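Against the shorter handover sheet

Dalby cut its ward handover sheet from 71 fields to 13 in January, and Prolareck is expected to follow. I think the cut goes too far. A line label carries two facts, route and date of insertion, and the new sheet keeps only the date. Route is left to the tape on the tubing itself - a reasonable second check, but a poor only record.

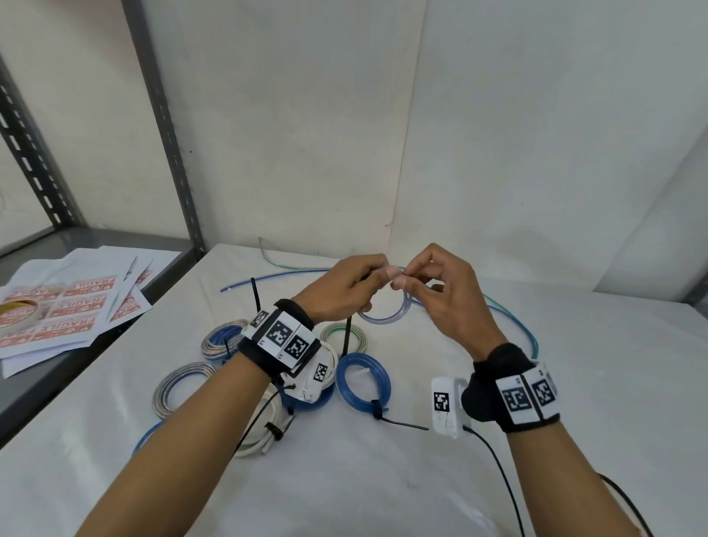 Skye Cairns replied that staff skipped most of the old fields anyway, and that a sheet filled in properly beats a full one left blank. I would still restore route, and review the rest after 7 weeks.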